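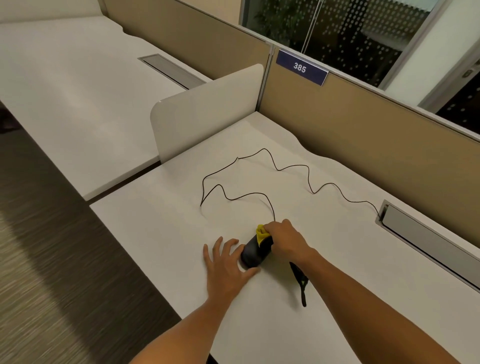 Wiping down the mouse at desk 385.

I moved desks at Radebe in December, and the first thing I did at the new one was clean it. I didn't unpack until that was done. My box sat under the desk for most of the morning and Murray Lavoie kept asking if I was moving in or not.

The mouse took longest. I hold it still with my left hand and wipe with my right, first the top, then the back end where your palm sits. A dry cloth gets the fingerprints off a shiny black shell but it won't do much for anything sticky. For that I dampen one corner and wring it out hard. The seam between the buttons needs a toothpick. Unplug it before you do that part, or you will click on things. I closed two spreadsheets that way.

After the mouse I did the cable. It's long and it wanders all over the desk before it goes down the metal slot at the back right. I pulled it through the cloth a bit at a time. I thought about tying it up shorter and left it alone, as I like being able to move the mouse to the other side when my wrist hurts.

The desktop is white, so every coffee ring is going to show. Bongani Hendricks had a white one at Hendotmont and says he wiped it every day at 4. I'll probably manage once a week.

Next is the keyboard, which I've been putting off. I need to buy more cloths first.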